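Prüfprotokoll Laufroboter Jimach, Einheit 7
Inspektion nach Fußtausch + Streckenfahrt
Prüfer: Ibrahim Effiong, Gegenprüfung Şengül Uçar
November, Beginn 9:40

1. Sichtprüfung im Stand
Gehäuse vorn: i.O., Kratzer alt, schon im letzten Protokoll
Verschraubung Hüftgelenke: i.O., Markierungslack überall deckungsgleich
Kabelführung hinten links: n.i.O. – Schelle lose, gleich nachgezogen, jetzt i.O.
Fußpads: alle neu (Damgaard, harte Mischung). Alte Pads bitte NICHT wegwerfen, Tumaini will die Laufflächen noch vermessen
Dichtung Akkuschacht: i.O., etwas Fett drauf

2. Akku und Elektrik
Ladestand bei Start: 100 %
Ladestand bei Rückkehr: 33 %. Grenze laut Plan 30, also knapp. Nächstes mal Ersatzakku mitnehmen
Not-Halt am Gerät: i.O.
Not-Halt Funk: i.O., zweimal ausgelöst
Ladezyklen: 500 überschritten, Akku für Tausch vormerken (Ekow)

3. Gelenke, Kalibrierung
Nullpunkt alle Beine: neu gesetzt nach Padwechsel
Knie vorne rechts: leichtes Spiel, noch in Toleranz. Beobachten
Geräusch beim Aufstehen: keins mehr
Log Gelenktemperatur: unauffällig, Datei liegt im Ordner Andmont

4. Streckenfahrt Gasse
Tempo: Stufe 2, auf den Rillen Stufe 1
Glatter Streifen links: i.O., Gang ruhig
Gerillter Beton rechts: Fußsensor vorn meldet Doppelkontakt. Filterwert angepasst, danach weniger Meldungen, aber nicht weg. Offen
Kante zwischen den beiden Belägen: beim Queren einmal nachgesetzt, kein Sturz
Grobe Platte, fleckig: i.O.
Riss in der Fahrbahn: quer drüber, i.O.
Abstand rechts zu Plane und Ästen: mind. eine Körperbreite halten, Sperrzone ist in der Karte eingetragen
Kamerabild in Bewegung: n.i.O., siehe unten

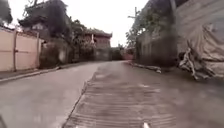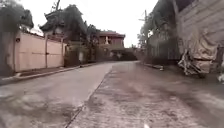
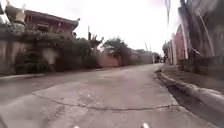 Frontkamera, Streckenfahrt. Erstes Bild Rillenbelag, zweites Naht glatt/rau, drittes Riss. Bewölkt.

5. Kommentare
Unschärfe: im dritten Bild der rechte Rand deutlich verwischt, links auch. Im zweiten ist der Boden ganz vorn verschmiert. Mitte jeweils brauchbar. Belichtungszeit runter, erst halbieren und dann neu fahren. Halterung hab ich geprüft, sitzt fest, daran liegts nicht
Eigene Teile im Bild: erstes und drittes, unterer Rand, helle Spitzen. Im ersten dazu was Dunkles unten links. Maske für die Hinderniserkennung muß das abdecken, die alte Maske stammt noch von vor dem Umbau. Pao-chu macht neue
Doppelkontakt: Ş.U. meint eher Pad zu hart als Filter. Kann sein. Vergleich mit weicher Mischung von Skudton, ein Satz liegt im Regal
Bordstein: nicht geprüft, Treppenmodus war aus

6. Offene Punkte
Belichtung Frontkamera – Effiong
Maske neu – Ng
Vergleichsfahrt weiche Pads, gleiche Gasse, gleiches Tempo – Uçar
Akku bestellen – Sarpong
Knie v.r. bei nächster Inspektion nochmal messen, Wert bitte eintragen und nicht nur "ok"

7. Freigabe
Testbetrieb: ja, nur mit Begleitperson und Funk-Not-Halt
Autonomer Betrieb: nein, erst wenn Maske drauf ist
Ende 11:25, gez. Effiong / Uçar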